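Setting Up Your Tierney Peer Support Account

Section 4: Your name, your pronouns and who gets to see them

Welcome back! If you have worked through the first three sections, you already have a login and a confirmed email address, and the part that's left is the part most of our members care about the most. Take your time with it. Everything you choose on these screens can be changed later, as often as you like, and you don't owe anyone a reason when you change it.

Before you start

Tierney keeps two names for you. The account name is the one you signed up with, and only the two people on our membership desk (Siobhán Tully and Ngọc Mạc) can see it. The display name is the one that other members see in groups, on event lists and in messages. They can be the same or completely different.

Entering your display name and pronouns

1. Sign in and choose My Profile from the menu at the top right.

2. Choose Edit, then click in the box marked Display name. Type the name you'd like to be called. A first name is plenty, and so is a nickname or an initial.

3. Under Pronouns, pick from the list or choose Write my own. You can enter more than one set, and the order you type them in is the order people will see. If you would sooner leave it blank, choose Ask me.

4. Under Identity words, add as many or as few as feel right. This box is optional and it stays empty unless you fill it in.

5. Choose Save. A green bar appears when your changes have gone through.

Note: The About me box holds 2,000 characters, and the short introduction shown in group lists holds 300. If your introduction runs over, the extra words are dropped from the end when you save, so keep a copy somewhere if you have written something you're fond of.

Adding a profile picture

6. Choose Add picture and select a file from your phone or computer. It doesn't have to show your face.
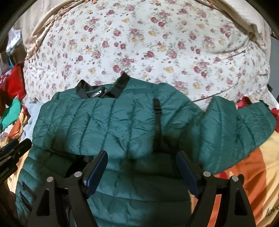
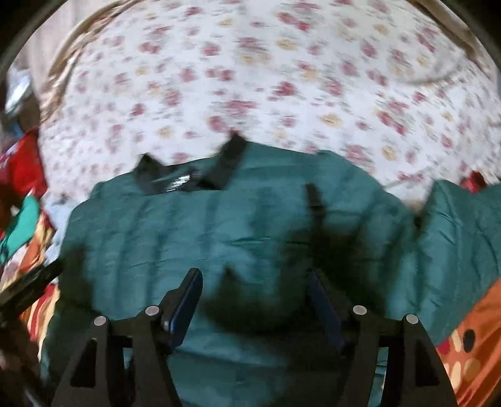
Profile pictures are shown to everyone in the groups you join, including people you haven't met yet, so give a moment's thought to who might recognize what's in yours. Many members who aren't out at home or at work prefer an object to a portrait, and that's perfectly fine with us. Do remember that belongings can be familiar too – a teal padded jacket that you wear everywhere may tell a cousin or a coworker as much as your face would, and so may the flowers on your bedding. If you're unsure, skip this step and we'll show a plain colored circle with your initial.

Choosing who sees what

7. Go to Privacy and open Visibility. Each line of your profile has its own setting: Only me, My groups or All members.

8. Set each line, then choose Preview as another member. Look it over slowly, the way a stranger would.

9. When you're happy with it, choose Save.

Caution: Email notices use your display name in the subject line. If you share a computer or an inbox with family, go to Notices and switch on Plain subject lines before you join your first group. Phone alerts have a separate switch just underneath, and you'll want to check that one as well.

If you change your name later

Go back to step 2 and type over the old name. Older posts update overnight, usually by morning, but messages that were already emailed to other members can't be called back. If an old name is still showing after that, write to the membership desk through the Help page and Siobhán or Ngọc will sort it out for you.

Next: Section 5, Finding and joining a group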